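Notebook, laundry bench
8 October 2021
Open day, notes for myself and for Hayley, who was on the door and missed most of it

Set up from early morning. Doors at ten. Sign-in sheet shows 29 names for the day, more than I planned for. The first group was from Chettiar, then a mixed lot from the neighborhood and two teachers from the technical college. Womaven people came last and stayed longest.

Agreed order for each session was: short talk by Vimala Sastry, folding demo on the padded surface, then questions, then anyone who wants to can try the teleop. We kept to that for the first two groups. With the third we let people try first and talk after, and I think that went better. They asked more specific questions once they had tried to pick up a hem themselves.

Garments: mostly T-shirts, all cotton, washed the night before with no softener. Softener makes the layers slide and we lose the second fold. I had two hoodies in the bag as well but did not use them. Somebody from Chettiar asked for a fitted sheet. Revathi told them to come back in February.

Start state matters more than I had been writing down. If the shirt goes down in a ball, the flattening step eats most of the session and people start looking at their phones. If it goes down already square, they think we cheated. What we settled on was dropping it from about elbow height and pulling one side out by hand, so there is a clean edge to begin from and a mess to deal with at the other end.

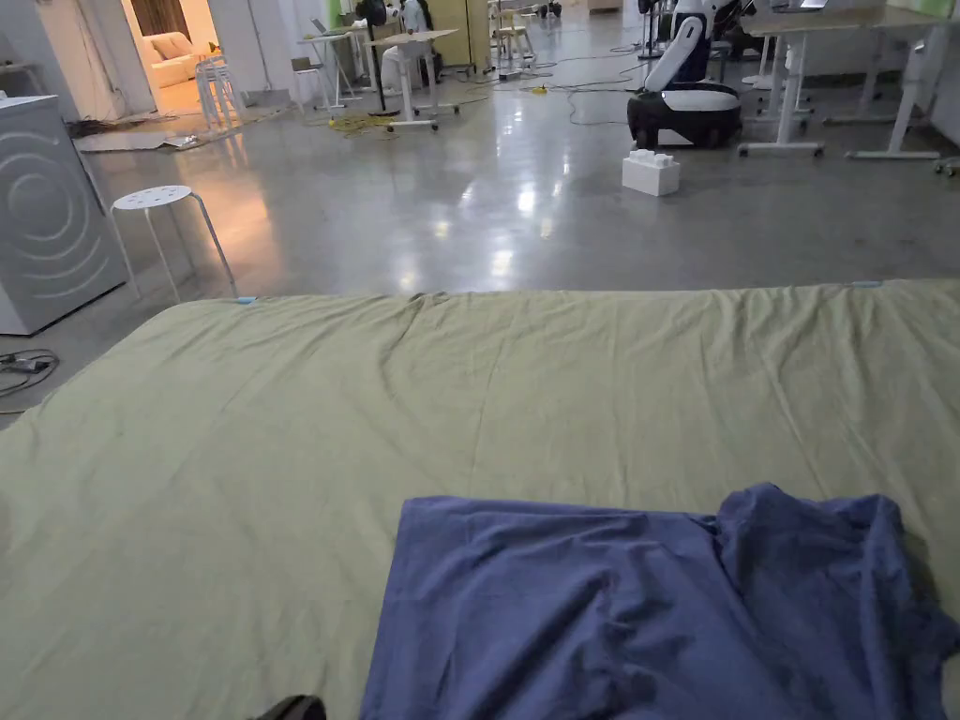 Blue shirt on the green sheet, hem at the far side, sleeve or shoulder end still bunched up to the right.

Green cover stays for now. Pavithra wanted to go back to the white one for the visitors, but the white shirts vanish on it and the segmentation gets jumpy. It does need pulling tight between runs. By the third session it had worked itself into ripples and the gripper pinched sheet and shirt together twice. Both times the operator let go and started over, and both times the visitors liked that part best. I'd still like to fix it. Elastic under the corners, maybe.

Numbers, for what they are worth on a day like this: 20 folds attempted under our own operators, visitor tries not included. I did not time them properly. Most of the bad ones were the sleeve tuck, same as last month. The half fold along the long axis is fine now and I would stop spending bench time on it.

Visitor teleop: Zerrin Kurtuluş ran this and did it well. She gives people one instruction at a time and lets them sit in silence for a bit. Kids were quicker than adults at getting the feel of the wrist. Adults all try to turn their own shoulders. One man asked if he could do it left-handed, and we had no answer ready. Look into swapping the controllers before the next one.

Questions that came up more than once:

How long until it does a whole basket. Vimala said she wouldn't give a date and moved on.

Does it know what a T-shirt is. I gave the long answer about keypoints and lost them. Pavithra's version (it looks for edges and corners, and it has seen a lot of shirts) was enough.

Can it load the washer too. Said we are working on folding first.

What happens to the recordings. Need a printed sheet for this. Revathi is writing one page, plain language, to go by the sign-in.

The Olleck visitor asked about the old Wavus software from 2017 and whether any of it is left. Some of the calibration code is, yes. He seemed pleased - I think he wrote part of it. I have his email if we ever need to know why the offset is stored upside down.

Problems, small:
Floor cables. Two people stepped over them without trouble and one caught a foot. No fall. They need to be taped or moved before we have a group walking through again.
Talk ran long in session two, so the demo was cut short.
Lights. The floor throws a lot of glare. Didn't hurt the folding as far as I could tell, but I want to check the head camera logs before I say so.
Ran out of sign-in pens, which Hayley solved.

To do:
Tape or reroute cables (me)
Corner elastic, try on the spare cover first (Pavithra)
Recording info page (Revathi)
Left-handed controller setup, ask Zerrin what she needs
Copy the logs off before anyone clears the disk, it was at roughly 100 GB free when I left
Thank-you note to the Womaven group, with the link they asked for

Shirts are back in the bag under the bench. The blue one has a pulled thread near the hem, so leave it out of the next logged set.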